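Share this: 24 shares | 3 comments

Last updated: 19/07/2020

Paper Weight Is a Poor Measure of Paper

Printed matter is still bought by weight. A municipal office in Illmont that orders letterhead will specify a basis weight, a brightness figure and a price ceiling, and the purchasing department will treat any two sheets that match on those lines as the same product. They are different products, and the difference costs money.

Basis weight is the mass of a ream of a given sheet size. It says how much fiber and filler went into the sheet. It says nothing about how the two were distributed, how stiff the result is, or how it behaves when the humidity in a storeroom moves from 40 percent to something higher. Two sheets of equal weight can differ in thickness, in bending resistance and in opacity, and those are the properties a reader or a folding machine responds to.

In March I compared two office stocks sold under the names Palma and Zolton. Both carry the same nominal weight and cost nearly the same per carton. I ran 3,000 sheets of each through the same duplex printer in the same room. Palma jammed 37 times. Zolton jammed 16 times. The test was small and I would not publish it as research, but it was enough to change my own order.

The likely cause is grain and moisture. Fibers align with the direction of travel on the paper machine, and a sheet bends more easily around an axis parallel to that alignment. If the grain runs across the feed path, the sheet is stiffer where the rollers need it to bend. If one side has also taken up more moisture than the other, the sheet curls before it reaches the rollers. Few cartons state grain direction in a place where a buyer would look for it.

Mills measure stiffness and curl already. The figures exist, and the distributor in Rakport sent them to me within a day when I asked. My view is that they should be printed on the carton and written into every public tender, next to weight. The objection that small buyers will not understand them is weak. Small buyers did not understand brightness either, and it is now on every label.

Until then, buyers should request the data sheet, store cartons flat and sealed, and test one carton before ordering a pallet.

Comments (3)

pressroom_2: Agree on grain. We mark it on the shelf with a pencil arrow.

Dellwood: Which side up did you load them? It matters with some stocks.

inkandtoner: Brightness on the label did nothing for quality, so I doubt stiffness would either.

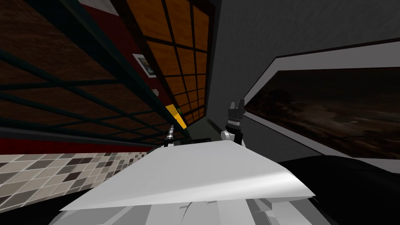
A pale, smooth sheet under uneven light. Computer rendering.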